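How to clean a dark countertop so it has no streaks

A dark counter is beautiful, but it shows every fingerprint and every dry drop of water. When I moved to my apartment in Brevley I cleaned mine each evening and each morning it looked dirty again. My neighbor Thaddäus Egger, who worked many years in hotels, taught me the method below. It takes 14 minutes for a normal kitchen.

What you need
Two microfiber cloths, one for wet and one for dry
A bowl of warm water
4 drops of dish soap
A plastic scraper, or an old bank card

Step 1. Take everything off the counter. Also the small things, like fruit and drinks. If you clean around them, you will get a ring in that place.

Step 2. Sweep the crumbs into your hand with the dry cloth. Crumbs can scratch when you rub them.

Step 3. Mix the soap in the water. Do not use more soap, it leaves a gray film.

Step 4. Wring the wet cloth very well and wipe in straight lines from the back to the front. For sticky places, lay the cloth on them for one minute, then push softly with the scraper.

Step 5. Rinse the cloth and wipe again with clean water only.

Step 6. Dry at once with the second cloth. Turn it often to a dry side.

To check your work, bend down and look along the counter toward the light. Then put one or two things back and look for their reflection.

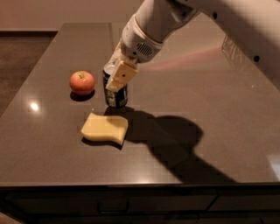
Photo: Muchen Jiang

With a glossy top you should find a faint reflection under the can, as on this dark brown one. If the reflection is cloudy on yours, repeat steps 5 and 6.

Cold cans make water rings in summer, so dry the bottom before you set them down. I do the full cleaning on weekends and only step 6 on other days.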